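**Course project report, fall term**
Casimiro Bustamante
December 13, 2019

## Sourdough and packet yeast: a comparison in one home kitchen

### 1. Why this topic

The assignment was to pick a household skill, practice it for the length of the term and keep records good enough that another student could repeat the work. I chose bread. My grandmother baked every week when we lived in Amcombe, and I had never made a loaf myself. The question I settled on was simple: does a sourdough loaf keep longer than a loaf raised with packet yeast, if flour, salt and oven are the same?

A second question came up along the way, which was whether the extra time for sourdough fits into a student's week. I kept notes on that too, although they are less orderly.

### 2. Materials

- Bread flour, one brand for the whole term
- Table salt
- Tap water
- Dry packet yeast
- A starter given to me by Mrs. Ito, who lives in the same building
- Two loaf pans of the same size
- A kitchen scale

I used the scale for everything, including water. My first attempts, before the recorded ones, were done with cups and came out different every time, so they are left out of the results.

### 3. Method

I baked 11 pairs of loaves. Each pair was one sourdough loaf and one yeast loaf, baked on the same day in the same oven, side by side. Halfway through the bake I switched the pans because the left side of our oven runs hotter.

The yeast dough rose once in the bowl and once in the pan. The sourdough was mixed the night before and left on the counter under a damp towel, then shaped in the morning. Both loaves cooled on a rack until evening before I put them in paper bags.

Each day after that I cut one slice from each loaf and wrote down three things: how the crumb felt when pressed, whether the crust had gone soft or hard, and whether I would still eat the slice without toasting it. I stopped when the answer to the last one was no or when I saw mold.

### 4. Results

The sourdough loaf outlasted the yeast loaf in most pairs, and the usual gap was 3 days. In two pairs there was no difference. I think the starter was weak in those weeks. I had skipped feedings during midterms, and the loaves were dense and did not rise to the edge of the pan.

The yeast loaves were more even. They looked alike from week to week, and my roommates finished them faster. The sourdough varied a lot — one was the best bread I made all term, and another was given to the ducks at Plavine Pond, who were not very interested either.

On time, I logged 122 minutes of hands-on work for the yeast loaves across the term and 172 minutes for the sourdough, counting the feedings. The waiting is not in those numbers. It was the waiting that caused trouble, mostly because dough mixed at night has to be dealt with in the morning whether there is a class or not.

### 5. Problems

Kitchen temperature was not controlled. Our apartment on Iglesias Street is warm in September and cold by December, and the later doughs took longer to rise. I wrote down the thermometer reading each time, but I did not correct for it.

I was also the only judge of the slices, and I always knew which loaf was which. A better version would have a second person tasting without being told.
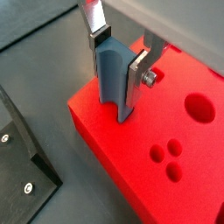
*Gripper holding a blue-gray plastic part over a red foam block.*

### 6. What I would change

I would start with the scale and skip the cups. I would feed the starter on a fixed schedule and write the schedule on the fridge. I would also bake smaller loaves, as a lot of bread was past its best before anyone got to it — croutons only use up so much.

For the keeping test, I would add a third loaf stored in a plastic bag. Mrs. Ito says plastic ruins the crust but keeps the inside soft, and I have no records to say if she is right.

### 7. Still going

The starter is in the refrigerator now and gets fed once a week. I plan to try a rye loaf over the break, using the same record sheet with one more column for the flour mix.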